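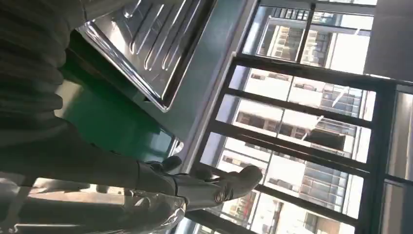 The hand at the drainboard, with a big bright window right beside it.

Glare faults at the sink, May

Welcome to the Trikuvgate gallery! Our kitchen arm had a rough month - 14 safety stops, all logged at the sink, and we learned a ton from every one of them. The Hatex controller kept reading reflections off the steel as an obstacle and locking the wrist (safe, but so frustrating!). The longest stop came at cycle 2,652, and it took us 200 cycles of testing with the exposure turned down to trust it again.

Fault logs are on the Ekik page. More pictures soon - we can't wait to show you the new blind!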